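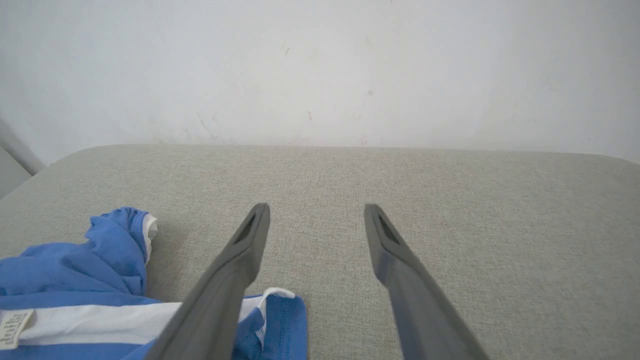

Learning to Handle Cloth from Hand-Held Demonstrations
Handout 2: data, policy and what the results can tell us

Read this before Thursday's session. The first handout covered rigid objects, where the pose of the thing being held is nearly always enough to plan with. Cloth breaks that. A folded towel and a dropped towel are the same object with the same weight and size, and there is no short list of numbers that says which one you have. The method in these notes gets round the problem by never trying to estimate the state of the cloth at all. It maps wrist camera views straight to motion.

1. The task

The main task is called pick-and-clear. A garment lies crumpled on a soft seat or bench. The gripper has to take hold of it, lift it and put it in a tub to one side. The second task, edge-find, is harder: the gripper has to take hold of a hem or sleeve edge and pull it out to the side.

Both tasks are done on upholstery as well as on tables. On a hard table the fingers can press down and slide until cloth bunches between them. A cushioned seat gives way under the tips, so the same press moves the cloth and the cushion together and the grasp can close on nothing. It can also close on the seat cover. We count that as a failure even if the garment comes up afterwards.

2. The data

The Pelton set has 3974 demonstrations. Each one is a single attempt from first movement to release, with the wrist camera video, the gripper width and the wrist position over time. Failed attempts are kept and marked. There are 400 of them, and they are left out of training unless the notes say otherwise.

Three things are worth knowing before you use the set.

The wrist camera sees both fingertips at all times, and little else of the room. This is on purpose. The policy needs to know where the tips are in relation to the cloth, and it should not be able to learn that a certain window or shelf means "shirts go here".

Starting positions are not scripted. People were asked to drop the garment and begin from wherever they liked. As a result some clips start with the fingers over bare seat and others with a finger already resting on the cloth. Do not trim these to match. An earlier version of the set, Tollgate, was trimmed so that every clip began with open fingers clear of the cloth, and policies trained on it froze when a finger touched fabric early.

Labels, seams and contrasting trim are common on clothes and they are useful to a network. A white edge on a coloured shirt is easy to find. We will come back to this in section 4, as it has a bad side too.

3. The policy

Input: the two most recent wrist images, plus the current gripper width. No depth.

Output: a short run of future wrist movements, given relative to where the wrist is now, and a target width for each step.

The relative part matters. If movements are given in room coordinates, the policy has to know how high the seat is. If they are given relative to the wrist, "go down a little and close" means the same on a low bench and a high table. The cost is drift. Small errors add up over the run, so we carry out only the first part of each run and then predict again from fresh images.

We use the Espiritu training code with its default settings. You may change the length of the run and how much of it is carried out before the next prediction. Leave the image size alone or your results will not compare with anybody else's.

4. What was found

The test was 300 trials on garments that were not in the training set, split evenly between table and upholstery, and again between pick-and-clear and edge-find.

Pick-and-clear worked well on both surfaces. The failures that did occur on upholstery were mostly pinches of the seat cover, and they were more common where the garment and the seat were close in colour. That fits with what the policy is given. It has no depth and no touch, so colour and texture are most of what it has for telling cloth from seat.

Edge-find was a good deal weaker, and the way it went wrong is more interesting than the rate. The policy went for strong lines. On plain garments with a contrasting hem it did the right thing. On striped garments it often closed on the border of a stripe in the middle of the cloth, which from close up can look much like an edge. Printed care labels drew it in as well – it would pinch the label, lift, and drop the garment when the label slid out.

Adding the failed attempts back into training, with a success flag as an extra input, reduced the label pinches. It made little difference to the stripe errors. A likely reason is that people hardly ever mistake a stripe for a hem, so the failed demonstrations contain almost no cases of it. The policy makes a mistake that its teachers did not, and no amount of their data will show it how to recover.

5. What was not shown

The trials used one gripper with one finger shape. Flat tips slide under cloth more easily than round ones, and we have no figures for anything else.

All garments were knit or light woven cotton. Nothing stiff and nothing slippery was tried.

Success was judged at the end of each trial by the person running it. There was no second judge. For pick-and-clear this hardly matters. For edge-find, whether a grasp is "at the edge" is a matter of opinion near the corners, and you should treat small differences between runs with care.

6. For Thursday

Bring answers to these, a paragraph each.

a) The policy sees two images. What could it learn from two that it could not learn from one? Think about what a soft seat does when it is pressed.

b) Suggest one change to how the demonstrations are collected that would help with the stripe errors. Say what it would cost in time.

c) The Clevetti baseline first segments the garment and then picks a grasp point from the mask. Would you expect it to do better or worse on seat cover pinches? On label pinches?

Lab groups should also have the training code running on the small split by then. If it runs out of memory, halve the batch size before changing anything else, and write down that you did.

We use cookies to remember your settings on the course pages. By carrying on you agree to this. Manage cookies | Accept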